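Sorting Small Items at the Workbench

Residents of Otesham who share a worktable are advised to sort small items into open bins before storing them. Bins should stand in a row along the far edge, leaving the front of the table clear.

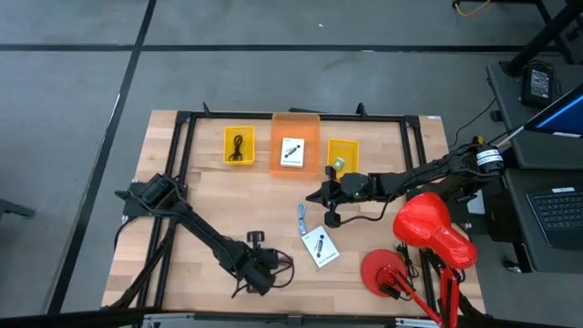 Cables should be coiled loosely and given a bin of their own -- tight winding may strain the cord. Boxed products belong in the largest bin, with the printed face forward. Bins heavier than 5 pounds when full should be divided in two.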